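Folding for a Narrow Shelf

A standard linen cupboard shelf in an older Ballarat weatherboard is 30 centimetres deep. Most folding guides assume something deeper, and the result is a stack that overhangs the edge and slides when the door is opened.

The method used at Niven, a small linen and clothing hire business, starts with the shelf measurement and works backwards. Each garment is laid flat, smoothed from the centre outward and folded lengthwise first. Cross folds come second. A finished shirt should be 9 centimetres narrower than the shelf is deep, which leaves room for a hand behind the stack. Eight shirts to a stack is the limit. Beyond that, the lower collars crush.

Colour sorting is done before folding. Fabric weight matters more than colour when stacks are built, and the heavier pieces go at the bottom.
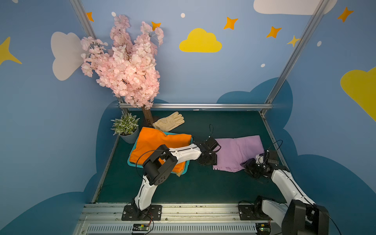
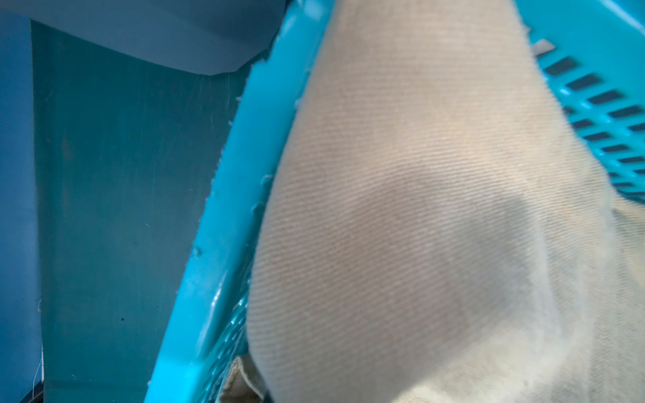
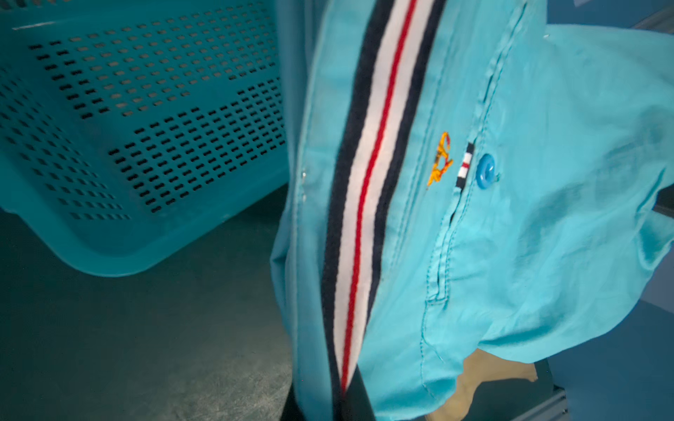 Cotton twill takes a crease quickly and holds it, so trousers and work pants are folded ahead of everything else in the load. Lighter wovens can wait. The diagonal rib is easy to see on the cream fabric bunched in the turquoise basket, and a fold line is best run straight down the leg without regard to it. Lint is a separate matter. The small white specks along the rim of that same basket will transfer to dark cloth, and the rim should be wiped with a damp rag between loads. Button-up shirts are fastened at the collar, the third button and the last before they are laid face down. Niven processed 309 pieces this way in November, all of them stored on the original shelves.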